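Fluklow keeps its furnishing office in Londthorpe on one shared floor, and the operations lead there spoke to us on December 5, 2019 about desks, lamps and floors. "People spend the whole day at a desk, so we began with the desks," the lead said. White tops with a faint gray marbling were chosen – plain enough, in the lead's words, "to put anything on."
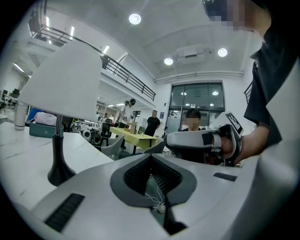

Lighting was settled next. The office prefers table lamps with wide shades and heavy bases to overhead fixtures. "A lamp with a weighted foot stays where you set it," the lead said. Storage cases are kept on the desk and labeled on the front. The furnishing plan, drawn up with Trusulico, covered 111 items over 90 days.

Asked about the floor, the lead described a preference for dark, smooth surfaces, against which white furniture stands out. Chairs with carved legs were a later addition. "They were the one thing we argued over – I now like them best." Cables remain a concern, and the office intends to review their routing in the coming year. 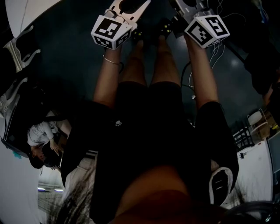

Dark gray flooring with a white table and scrollwork chair, Londthorpe office.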